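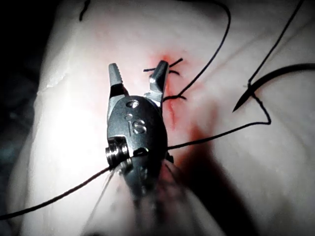

Océane Turcotte has taught suturing at Olbridge for long enough that she no longer watches the knot first. She watches where the needle goes in.

"If the bite is wrong, the knot can be lovely and you've still got a bad stitch," she says. "People want to talk about knots. I want to talk about the two edges of the wound and whether they're meeting."

The course she runs with her colleague Leite is for surgical trainees in their first two years. There were 43 applicants this year for 26 places. Most had already closed a cut or two on a ward, and Turcotte says that can be a mixed blessing. They arrive with habits, and the commonest is pulling too hard.

"You're bringing the edges together. You're not lacing a boot. If the skin puckers, take it out and do it again."
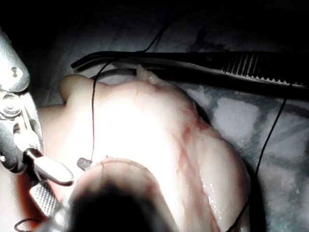 How does a trainee know the stitch is tight enough?

The edges touch along their whole length and the surface beside them stays flat. Turcotte tells people to stop there, even if the knot feels as though it could take another pull.

She starts everyone on simple interrupted stitches, each one tied and cut before the next is begun. It is slower than a running stitch, but a poor one can be removed without disturbing its neighbours. The first sessions are spent on a short straight cut. Curved ones come in April.

Thread is the other thing she comes back to. Beginners tend to leave it lying where it falls, then catch the wrong strand when they go to tie.

"I ask them to say which end is the needle end before they touch anything. They feel silly for a day and then they do it in their heads." 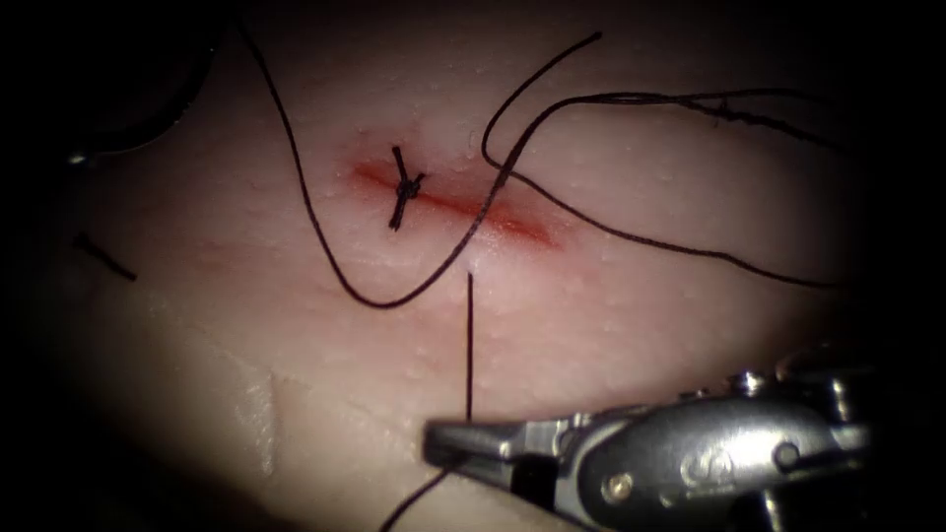 ## Spacing and tails

Asked about spacing, Turcotte is less strict than her written notes suggest. The notes, which Leite keeps in a blue folder and updates each summer, say that the gap between stitches should match the width of the bite. She would settle for trainees being consistent.

"Pick a distance and stick to it. I can correct someone who is always too wide. I can't do much with someone who is different every time."

Tails are cut short, but she dislikes them trimmed right down to the knot.

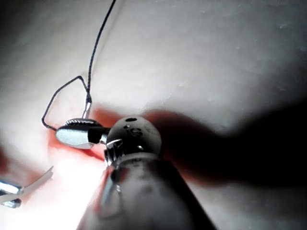
She has seen too many knots slip open that way, usually near the end of a session when people are tired. At Prumlow, where she trained, the rule was to put the scissors down and rest your hands after every few stitches. She has kept that one.

Her trainees log their practice, and last year's group averaged around 38 hours each by the time they finished. Turcotte doesn't set a minimum.

"Some need more than that and some need less. I'd sooner see twenty minutes in the evening than a whole afternoon once a month."

The next course opens for applications in the autumn. Leite is rewriting the section on needle angles before then, and Turcotte has asked for it to be shorter.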